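What is a political party?

Last updated: 21/06/2026

When grown-ups talk about an election, they often talk about parties. They do not mean the kind with cake. A political party is a group of people who share many of the same ideas about how a country or a town should be run. They join together so that they have a better chance of putting those ideas into practice.

To see how parties work, we are going to use a made-up country called Oltar.

Why do people join together?

Oltar has a parliament with 90 members. A parliament is the place where laws are talked about, changed and voted on. Each member has one vote. For a new law to pass, more members have to vote for it than against it.

Think about one member on her own. She wants more buses in the countryside. She can stand up and make a speech about buses, and the other members may listen politely, but she still has only one vote. If she belongs to a party, she can try to persuade the other people in it first. Then they can all vote for more buses together.

Parties help voters too. In the town of Ravberg there might be 6 people asking for your vote. It would take a long time to find out what each of them thinks about schools, hospitals, roads and taxes. If you know which party they belong to, you already know quite a lot.

What do parties disagree about?

Oltar has three main parties. They agree on many things. They all want people to be safe and they all want children to learn to read. They disagree about the best way to get there, and about what should come first when there is not enough money for everything.

Some parties are called conservative. The word comes from "conserve", which means to keep or look after. Conservatives usually think that if something has worked for a long time, you should be careful before you change it. They often want change to come slowly. Many of them also want the government to do less, so that people and families can decide more for themselves.

Some parties are called socialist or social democratic. They usually think the government should do more to make life fairer, for example by collecting more tax from people who have a lot of money and spending it on things everybody uses.

Some parties are called liberal. Liberals care a great deal about freedom, such as being free to say what you think. The word is used in different ways in different countries, which can be confusing even for adults.

There are also green parties, which put nature and the climate near the top of their list, and parties that mostly speak up for one part of a country.

People inside the same party argue as well. Two members of a conservative party might both want to look after the old market hall in Ravberg. One says the way to do it is to leave it exactly as it is. The other says it needs a new roof and a café, or people will stop going and it will have to close. Both of them are trying to conserve it.

What is a manifesto?

Before an election, each party writes down what it plans to do if it wins. This is called a manifesto. Some are short and some are as long as a book. Voters can read it before they choose. Afterwards, they can check whether the party did what it said it would do.
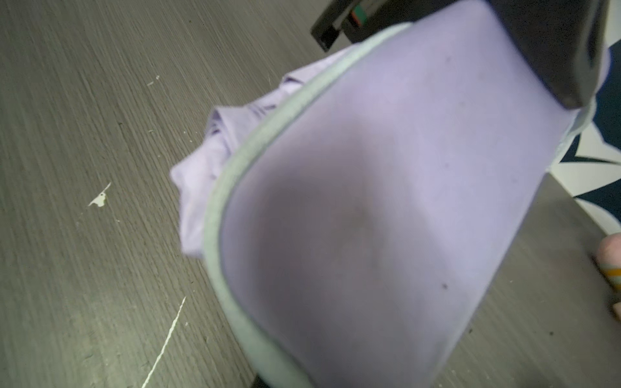 Dexter Dunleavy
Schools and Young Readers Editor

What happens after the votes are counted?

If one party in Oltar wins more than half of the seats, it can form a government on its own. If no party wins that many, two or more of them may agree to work together. This is called a coalition. Each party in a coalition has to give up some of the things it wanted.

The parties that are not in the government are called the opposition. Their job is to ask hard questions, point out mistakes and suggest other ideas. A country needs people to do this job, even when the government is popular.

Do you have to pick a party?

No. Many people never join one. Some vote for the same party all their lives and others change their minds at every election. You can also like one party's ideas about schools and another party's ideas about trains. In most countries your vote is secret, so you do not have to tell anyone how you voted.

Words to remember

Coalition: two or more parties sharing the government.
Manifesto: a list of what a party plans to do.
Opposition: the parties that are not in the government.
Parliament: the place where laws are discussed and voted on.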